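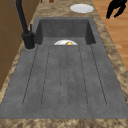
Olesia Mykhailiuk was finishing a bagel when I called, and she warned me she might wander off mid-sentence to restart a run. (She did, twice!) She works at Fumen, where she and Mekdes Abdella drive a simulated gripper around made-up kitchens so a learning system has something to copy.

"People think I play video games all day," she told me. "And okay, I kind of do."

I asked how many examples they get through. On a good day in May it was 96, she said, and the whole kitchen set is up to 472. Each one takes her roughly 10 minutes with the resets - Mekdes is faster and won't let her forget it.

So what makes a bad example? "Hesitating," she said right away. "If I hover over a plate wondering what to do, the model learns to hover too. I threw out a whole morning of mine once."

She likes sink layouts best, mostly for the faucets. "You have to plan your way past them. Mekdes goes wide, I go over the top, and we keep both."

Then her run crashed again and she had to go - she promised to call back after lunch.

2 comments
10 shares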